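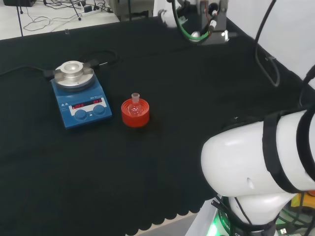
Plilar Heizrührer mit Aluminiumblock im Test

Den Plilar benutze ich seit Mai, meist für kleine Ansätze im Rundkolben. Bestellt habe ich ihn bei Brodis, der Heizblock war dabei.

Bedient wird über zwei runde blaue Drehknöpfe, darüber sitzen zwei rote LED-Anzeigen. Beide Knöpfe laufen schwergängig genug, dass man sie nicht aus Versehen verstellt. Bei hellem Licht sind die Ziffern schlecht abzulesen, da war mein alter Jorkell besser.

Gerührt wird laut Anleitung bis 2000 Umdrehungen, ich bleibe bei etwa 500. Auf 40 Grad hält er ordentlich, Abweichung höchstens 2 Grad. Der Block wird oben von kleinen Klammern gehalten und lässt sich leicht abwischen. Das Netzkabel geht nach hinten weg und dürfte flexibler sein.

Der rote Kolbenhalter aus Kunststoff ist extra zu kaufen. Kleine Kolben stehen darin gerade, für größere ist die Mulde zu flach.

Vier von fünf Punkten, einen Abzug für die Anzeige.

Rhydian Harries

3 Kommentare · 11 Mal geteilt

Diese Website verwendet Cookies. Einstellungen | Akzeptieren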